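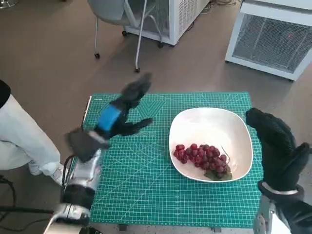
Pre-run safety checklist, two-hand tabletop trials (grapes and dish), Griris bench
Filled in by Bianca Voicu, October, afternoon block

I go through this before every block, and I've left my comments in because Teodor asked what I meant by "fine" last time. Fair enough!

1. E-stop in reach of the operator
OK. Pressed and reset it 2 times. Please don't hang your jacket on it (you know who you are).

2. Arms home cleanly at low speed
OK on the right. The left stuttered once near the end of its travel, so I homed it again and it behaved. Lucian, can you check the log?

3. Glove covers and wrist bands
No tears on either hand that I could find. The blue band on the left had crept toward the knuckles again, so I pushed it back and snugged it up. If it gets into the thumb joint we lose the whole block.

4. Cables
Needs work. There's slack on the floor by the left forearm, right where the operator wants to stand. I'd like it taped down before Myrto takes her turn.

5. Force limit on the supporting hand
OK. This is the one that matters for our result, so I'm fussy about it. The method has one hand steady the rim while the other moves the grapes, and we're comparing that against one hand working alone over 200 trials. Too high a limit and the dish skates across the mat, too low and the hand lets go early. Set to 4 newtons and checked with the spring gauge.
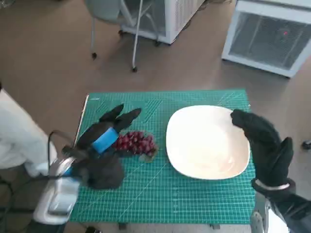
6. Start positions
OK. Grapes go on the mat to the left of the dish for a "place" trial and inside it for a "remove" trial. Write down which one you ran! Margareta spent a whole morning sorting out unlabeled files.

7. People clear of the arms
Mostly. We drift in close when a grasp looks interesting, me included. Step back before you hit start.

8. Disk space and sync
OK, room for 3000 more clips.

Open items: cables (4), left arm log (2). Fine to run at reduced speed until both are closed.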